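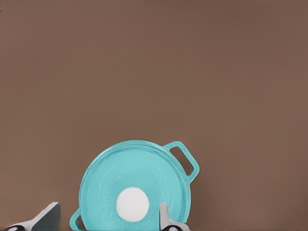 Werkstattbuch, Juli, 8 Uhr. Die Versuchsreihe zu den Emailfarben für das Haus Lanska wird mit dem zweiten Grundansatz fortgeführt. Gegenstand ist weiterhin der Kupferanteil in der bleifreien Fritte von Begović; die Rezeptur des Trübungsmittels bleibt gegenüber dem letzten Eintrag unverändert. Als Zielfarbton gilt bis auf Weiteres ein helles, leicht blasses Türkis mit glatter, glänzender Oberfläche, wie es der Topf auf dem braunen Grund zeigt. Die bisherigen Proben liegen sämtlich zu weit im Grünen. Eine Korrektur über Kobalt wurde erwogen und vorerst zurückgestellt, da bereits geringe Zugaben den Ton stumpf werden lassen.

Ansatz: Die Fritte wurde nass vermahlen, gesiebt und über Nacht abgedeckt stehen gelassen. Der Schlicker war am Morgen zu dick und musste mit destilliertem Wasser eingestellt werden. Auf die Zugabe von Stellmittel wurde verzichtet. Aufgetragen wurde im Tauchverfahren auf 7 grundierte Stahlplättchen aus der Lieferung Lovov, davon 2 mit doppelter Schichtstärke.

Brand: Ofen II, Haltezeit wie im Programm hinterlegt. Die einfach beschichteten Plättchen sind gleichmäßig ausgeflossen. Bei den doppelt beschichteten zeigen sich an den Kanten Abrollungen, vermutlich infolge unzureichender Trocknung. Fischschuppen sind bislang nicht aufgetreten; eine erneute Sichtprüfung ist nach 2 Tagen vorzunehmen, da sie sich erfahrungsgemäß verzögert bilden können.

Farbbeurteilung unter Normlicht durch V. Fjeld: Annäherung an den Zielton erkennbar, Grünstich weiterhin vorhanden. Herr Fjeld regt an, den Kupferanteil beizubehalten und stattdessen die Ofenatmosphäre zu überprüfen. Der Unterzeichnende schließt sich dem an. Das Thermoelement in Ofen II ist ohnehin zur Kalibrierung fällig.

Offen: Säurebeständigkeit nach Hausvorschrift Plutero, Rückstellmuster beschriften, Nachbestellung Siebgewebe. Die Reste des Schlickers verbleiben verschlossen im Kühlraum, unteres Fach, und sind vor Gebrauch aufzurühren.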